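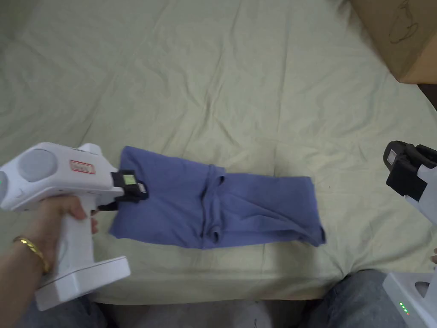 Korau Hand-Held Gripper Pair: Review

By Lelance Reviews
2018-08-03

The Korau pair is a set of two white hand-held grippers, one for each hand, meant for recording how a person does a task so that an arm can be trained on it later. I bought mine at full price and have used them mainly for laundry, on a bed, which is harder on a gripper than picking up blocks.

I had been using the Denness pair before this, so most of what follows is a comparison with those. Both sets come in two halves, and both need a computer nearby to unload the recordings at the end of a session.

The Korau handle is upright and sits under the body, like a pistol grip. After 30 folds in a row my wrists were fine but my forearms were tired. The Denness is lighter and I could go longer with it. On the other hand it twists in my palm when the jaws close, and the Korau stays where I point it. The wide foot under the handle also means I can rest each one near the edge of the mattress between folds.

The jaws are the best part. A T-shirt is a fair test for them - the fabric is thin, the layers slide, and the corner you want is usually lying flat against the sheet. With the Korau I could get hold of a single corner most of the time if I came in low. With the Denness I often took a pinch of bedsheet along with the shirt and had to start over.

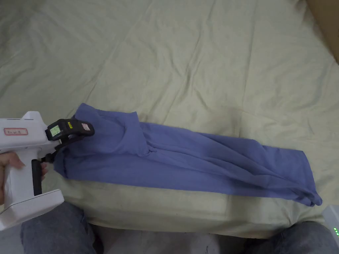

LELANCE WORKSHOP, October

I went back to both sets for a longer run, and this part was added afterward. The total on the Korau is now 2,746 recordings, of which 941 are shirts. The rest are towels, pillowcases and a few pairs of pants that I gave up on.

Grip has not changed that I can tell. The trigger on the left unit is a little stiffer than it was when new, and the right one feels the same. I have not opened either of them up.

Where the Korau loses points is bulk. The body is boxy, and when both hands work close together on something small, the two housings want to be in the same spot. For a folded shirt I learned to keep the hands well apart and bring the ends in last. A sock is too small for this pair, and I went back to the Denness for those.

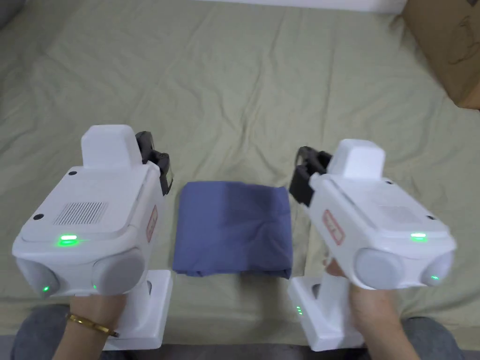 I also wish the manual said more about the lights. There is a page on them, but it covers an older version and the order is different. I worked out the ones I needed by trial and wrote them on a card.

Transfer to the computer is slow. A session of 85 recordings takes long enough that I start it and go do something else. The Bennani software that I use for sorting reads the files without any conversion, and that saves a step I had to do by hand with the Denness.

Would I buy them again? For cloth, yes. If your work is mostly small hard parts on a table, the Denness costs less, weighs less and will do the job. I am keeping both, but the Korau pair is the one that stays charged.

Last updated: October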